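Shape sorter board: pieces keep getting stuck in the holes

Asked 2016-09-11

We have a square green board with an octagon hole and a square hole. The blocks have started sticking partway in. Is it OK to sand the holes, or should I sand the blocks?

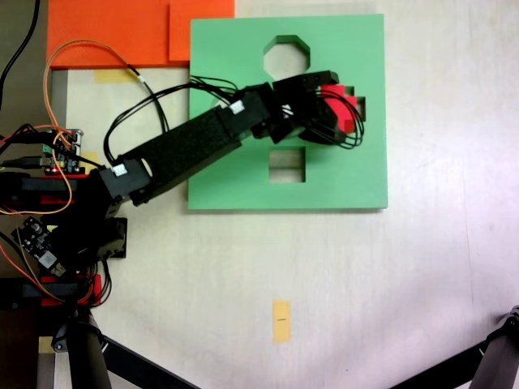
The board on the table, square hole in the lower middle.

Answer 1
Sand the blocks. You can replace a block, but if you open a hole too far you need a new board. Use 600 grit and go slow. Test the fit every few strokes.

Answer 2
Had the same thing with a Netetti set. Washed it and it was fine.

Answer 3
Check the corners of the square hole first. Paint builds up there. I scraped mine with a toothpick last January and didn't need to sand anything.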